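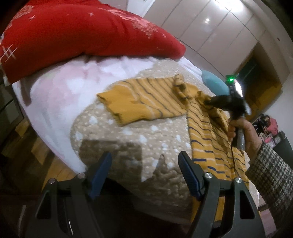
Home Notes, Issue 33, page 20

DRYING AND FOLDING KNITS - THE QUICK VERSION

Sweater still damp and you need it Thursday morning. Happens. Hair dryer, but on low. Lay the thing out on the bed first, on top of the quilt or an old towel if it's properly damp. Never hang a wet knit - shoulders grow.

Start at the collar. Thickest bit with the ribbing, dries last every time. Bunch it up a little so the air gets inside, then flatten and do the other side. Keep the dryer moving, a hand's width off the wool. Cool setting for the last minute.

Cuffs next. Same idea. Sleeves pretty much look after themselves.

Check the label. Acrylic goes shiny if you cook it, wool goes small. Cotton just takes forever, go make coffee.

Blankets with a fluffy pile: push them over to the side before you start. They shed, and navy stripes show every bit of it. Same for festive pillow covers with a print on them, keep the hot air away, some of those prints get tacky.

Folding. Smooth it flat, arms out, front side up. Line up the stripes at the side seams and you can't go far wrong - stripes are the best folding guide there is. One sleeve across, then the other. Bottom up to the neckline. Done.

If the knit has ridden up in the middle, pinch the ridge and lift, then let it drop. Dont drag it sideways. Dragging is how you get that wavy hem. 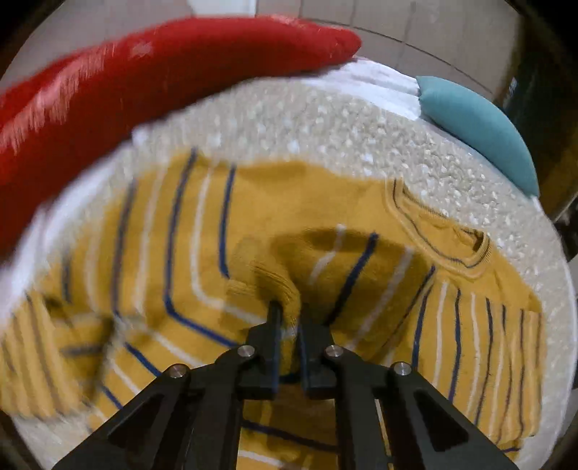
Gert Msimang writes in that the pinch and lift is fine for a light knit but a heavy one wants two hands underneath, one at each armpit, or the neck goes baggy by spring. Gert also rolls sweaters for the drawer and says stripes come out with no crease accross the chest. Fair enough. Rolled takes more room in a shallow drawer, less in a deep one.

Storing: bone dry only. Feel inside the collar and under the arms before it goes away - any cool patch, back on the bed for an hour. Cedar block in the corner of the drawer, sand it lightly every August.

Next issue, zippers that stick.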